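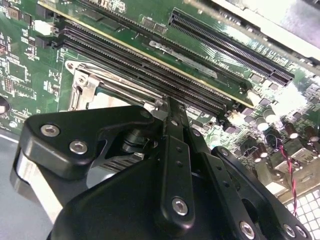
Wrist camera view over the memory slots, gripper fingers in the lower half.

Posted in: Perception and Planning > List Archive
May, 4:12 pm -- by Keith Hollis

Subject: Re: [stivance-users] Slot detection on by default?

Remedios Castillo wrote:
> We've had the new slot detector running on the Ollcombe cell for a
> while now and I'd like to propose we turn it on by default in the next
> Stivance release. It finds the long edges of the memory slots, fits a
> plane through them, and hands the planner a full pose. No fiducials, no
> board model, no teaching step. On our bench set it got the slot pose
> right in 70 out of 70 frames. Kuda is happy to take the pose as is.
> Unless somebody has a strong objection I'll open the merge request.

I have a medium objection, so let me get it in before the merge request.

First, I don't doubt the 70 out of 70. I doubt what it was measured on. I went through the bench set you linked and every frame is taken from the standoff pose, looking more or less straight down, with the fingers clear of the board. A detector that wants long parallel lines is going to love that. The board is one big collection of long parallel lines.

The frame at the top of this message is closer to what the camera gets once the arm is in tight. The view is steep, so the slots squeeze together toward the far side. The gripper covers a good part of the processor socket. The tip of the middle linkage bar comes right up to the edge of the slot bank in the image, and that bar is a long straight black thing with a column of holes in it. Tell me why an edge fitter that is looking for long straight black things with a repeating texture won't pick it up. Maybe you mask the gripper. If so it's not in the docs, and I looked.

Then there's the expansion slot. Long, black, ribbed, and sitting on the same board. At the standoff you can throw it out on spacing, since the memory slots come as a tight bank. At this angle I'm less sure the spacing test means much. And there's a thin gold-colored line along one side of the bank that I'd bet money is the strongest edge anywhere near the slots. If the fit locks onto that line you get a beautiful residual and a pose that is off sideways. The residual won't tell you. That's my main gripe with reporting "pose right" from the fit quality alone -- was there any ground truth in those frames, or did the detector grade its own homework?

Second, lighting. The chassis metal past the corner of the board is partly washed out in this frame, and the socket frame and the capacitor tops throw reflections too. I assume your exposure is locked. Ours isn't, because the Vitale driver we're stuck with ignores the lock after a reconnect. I'd want to know what happens to the edge threshold when auto exposure decides to chase the bright sheet metal.

Third, wires. We have a thin red and black twisted pair running down past the capacitors. The detector doesn't need to care about it, fine, but the planner does, and as far as I can tell Kuda treats everything outside the slot region as a flat plate at board height. A wire is not a flat plate. Neither is a capacitor. With the old taught approach somebody had at least looked at the path once and nudged it around the tall parts. If we drop the teaching step by default we drop that look as well, and I don't see anything in the proposal that replaces it.

What I'd be OK with:

- Ship it off by default, behind a flag, for 2 releases.
- Add close range frames to the bench set. I can send 40 from our side with the arm joint values logged, so you can check the pose against the kinematics instead of against the fit.
- Publish the gripper mask, or say there isn't one.
- Have Kuda refuse a detected pose if no keep-out zones are loaded. A warning in the log doesn't count, we all have scripts that eat the log.

If it holds up on the close frames I'll drop the objection and say so on this list. I've been wrong about this kind of thing before (the old threads on hand-eye calibration are still in the archive, please don't link them). But every "no teaching step" feature I've tried here moved the teaching somewhere else, usually into a config file with 2 numbers in it that only the author understands. Which brings me to min_rail_gap and rail_snap. What units are those in?

Keith

--
Stivance users list | Contact the list owner | Archive policy | Copyright the respective posters | Back to top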